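About Us

Hi, and welcome to Palgate Model Flyers! I'm the one who answers the email, updates this page when I remember to, and usually has glue on at least one finger. If you've landed here because your kid wants to learn to fly, or because you do (no judgment, that's how I got started), pull up a chair.

We're a youth aeromodeling club based in Palgate. We build and fly model gliders and small powered airplanes, and we take members from age 8 all the way up to grown-ups. Most of our kids come in knowing nothing beyond how to fold a paper plane, and that's plenty. Some of them go on to enter contests, some of them get interested in real airplanes, and quite a few are simply happy to come throw a glider around with their friends.

How we got going

The club started with 4 of us in a borrowed classroom in Mastumport, sharing one building board and a very tired hot glue gun. We outgrew the classroom pretty fast (balsa dust gets everywhere, and the school was nice about it for longer than we deserved), so we moved over to Palgate, where we now have a proper workshop with storage for wings. If you've ever tried to store wings, you'll know why I'm so pleased about that.

Our flying field is out on the Campos road. It's flat, it has a fence on the road side, and there's a row of trees at the far end that has eaten more gliders than I care to mention. Bring boots in spring. The grass holds water until well into May, and sneakers don't stand a chance.

What we do

New members begin with a simple hand-launched glider. You cut it, sand it, balance it, throw it, watch it dive straight into the ground, and then fix it and try again. I still love that part! Once your glider flies straight and you can explain to one of us why it does, you move on to the Gavthorpe.

The Gavthorpe is our own club trainer, a high-wing plane we drew up ourselves and have been fiddling with ever since. It's light, it's slow, and it bounces pretty well. Every member builds one from our plans, and the plans stay with you, so you can build another at home if the trees get the first.
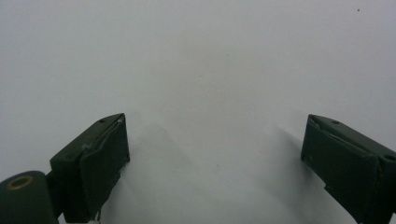 Photo: Palgate Model Flyers

After that it's up to you. We have a group that loves indoor flying with tiny rubber-powered models, a group that only wants to go fast, and a handful of members who'd rather build than fly and turn out beautiful work that they then hardly dare take outside. All of that is fine with us.

We also run a badge program. There are eight badges, covering things like building, trimming, field safety, weather, and helping a newer member. You can earn them in any order except the safety one, which comes first for everybody, me included. Parents sometimes ask if there's a time limit. There isn't, and one of our slower badge earners is easily the best pilot we have.

Our big day

Every May we hold our Open Field Day with duration contests, a spot landing contest, a table of swaps and spare parts, and a cookout at the end. Visitors are welcome and it doesn't cost anything to watch. The longest-running argument in the club is over whether the spot landing circle is too small. (It's fine. Practice more.)

What it costs

Dues are $100 a year, and that covers your first glider, the Gavthorpe plans, workshop time, and the use of club tools. You'll need to buy your own radio gear eventually, but please don't rush out and get it before talking to us! We have loaner sets, and I've seen too many people buy something shiny that doesn't suit them. If dues are a problem, send me a note and we'll work something out quietly.

Last year we raised $1,525 for new workbenches and better lights, mostly from bake sales and the swap table. Thank you to everyone who bought a brownie.

Come see us

The easiest way to find out if you'd like it is to visit on a build night. You don't need to sign up or bring anything, although closed-toe shoes are a must and long hair should be tied back. Anyone under 12 needs a parent or guardian to stay in the building. Current times are on the Calendar page, and the Contact page goes straight to my inbox.

Page last updated September 1, 2025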